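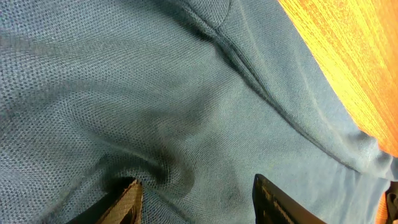
We spent most of Saturday's club session on shirts. The robotics club has been working on a laundry-folding entry for the August showcase, and the shirts are the part that keeps going wrong. Towels were fine by June. A towel has four corners and you can start from any of them. A polo has a collar, sleeves and a placket, and once it's bunched up the software has trouble telling which bit is which.

Elin Gittins wrote the first grasp routine, which went for the highest point of the pile. Anum Khattak has since changed it to look for a seam or an edge. I prefer Anum's version, though it's slower and sometimes settles on a button.

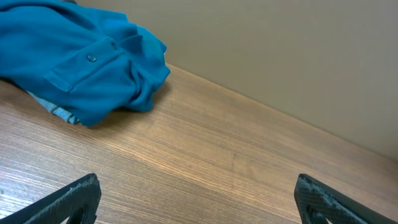 How many practice runs have we recorded? The log is at 151, and 105 of those are shirts.

Didier Pruvost wants more shirts in different colours before we retrain. He thinks we've leaned too hard on the teal one and the model has learnt that colour instead of the shape. I'm bringing a bag from home next time, mostly old work shirts. If you've got kids' sizes you don't need, please bring those too – the small ones fit the table better.

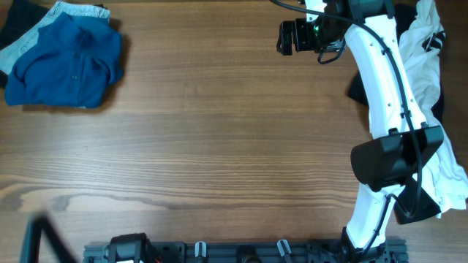
The other job is the stacking order. At the moment each folded piece goes on top of the last one, and a sloppy fold low down makes everything above it lean. Clémence Besnard is writing a check that measures the height after each piece. She hopes to have it ready to try at the next session.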